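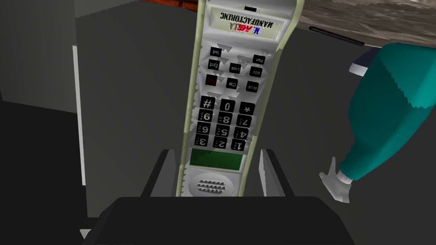 Triltalis opens its simulation room to the public and receives 313 visitors

Toprak, 2022-12-30 — Triltalis, a developer of software for household robots, held its first open day for the general public at its office in Toprak. During the day 313 visitors came to see how a robot with two arms is taught to handle ordinary objects in a simulated home. The demonstration was given on Pestik, the simulation software which Triltalis has developed for its own research and which was until now shown only to partner companies.

Pestik is a program in which a room, its furniture and the things lying in it are built by computer. The robot is also built by computer, with the same joints and the same grippers as the machine which stands in the laboratory. When a person moves the controls, the arms in the simulated room move too, and every movement is recorded. The records are used afterward for the training of the robot's control program, which carries the name Timov.

"Many people in our town know that we work with robots, but they did not know what we do the whole day," said Ingrid Pettigrew, director of Triltalis. "We invited them to sit down in the chair of the operator and to try it. After a few minutes they understand very well why it is difficult to pick up a telephone."

The telephone was the object most asked for by the visitors. It is a cream-colored cordless handset with black keys and a small green display, and it has a place in the simulated room together with dishes and other small items. The handset is tall and narrow, and the gripper can take it from either end. In Pestik it is allowed to be held upside down, and the operator is then expected to decide if it must be turned before it is put back. Satish Poojary, who led the demonstration, explained to the guests that such decisions are a large part of the work.

"If I hold the phone with the keypad to me but with the numbers on their heads, it is a safe grip, and still it is not the grip a person at home would like to receive," said Mr. Poojary. "We record these cases also. The robot has to see many of them."

The open day was organized in two parts. In the morning the engineers of Triltalis performed the tasks themselves and spoke about each step aloud. The exercise took place at a low table with a marble top, on which were placed, among other things, a white bowl, an oval plate with a small piece of food on it and a slender teal bottle. The operator works with both arms at the same time and must watch that one arm does not close the view for the other. 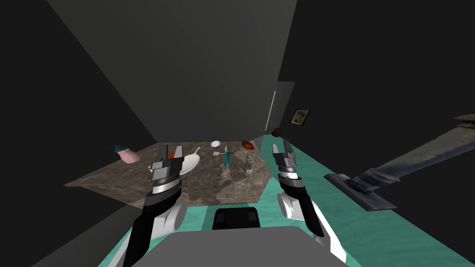
In the afternoon the controls were given to the visitors. Each participant received a short introduction and could choose between two tasks, an easy one with the bowl and a more demanding one with the bottle. The bottle has a thin neck, and it was knocked over many times, which in a simulation costs nothing. The room is set back to its beginning with one key and the next person can start.

Hema Kotian, a teacher at a local secondary school, came with a group of her students. "My students play computer games and they were sure it would be easy," she said. "They found out that the depth is the problem. You believe the fingers are at the bottle, and they are still in front of it. We have talked about it on the whole way back to school."

Not all questions were about the technique. Several visitors wanted to know whether the robot will be sold for private homes, and what happens with the recordings made in the afternoon. Triltalis can confirm that no household product is planned at present. The recordings of visitors contain only the movements of the simulated robot and of the objects, without a name, a voice or a face, and participants could ask for their recording to be deleted before they left.

The collection used for Timov now contains 4,000 recorded tasks. According to Ravindran Chacko, head of training at Triltalis, the tasks done by beginners are kept in a separate part. "An experienced operator goes to the object in a straight way. A beginner stops, goes back and corrects," said Mr. Chacko. "We would like to study these corrections — they are seldom in our own recordings."

Mr. Chacko also spoke about the limits of the method. A simulated surface is never exactly as slippery as a real one, and soft things such as cloth or bread remain hard to calculate. For this reason each new version of Timov is tested on the laboratory machine before it is accepted. The laboratory itself was not part of the open day.

A second open day will take place in February. Triltalis plans to shorten the introduction and to add a lower chair for children, as was requested by several families. Entrance is free of charge, but visitors who wish to use the controls are asked to register in advance at the reception in Toprak. Schools may reserve a morning for a class.

Contact for the press and for school groups: Janaka Paul, Communications, Triltalis, Toprak. Interviews with the engineers can be arranged on request.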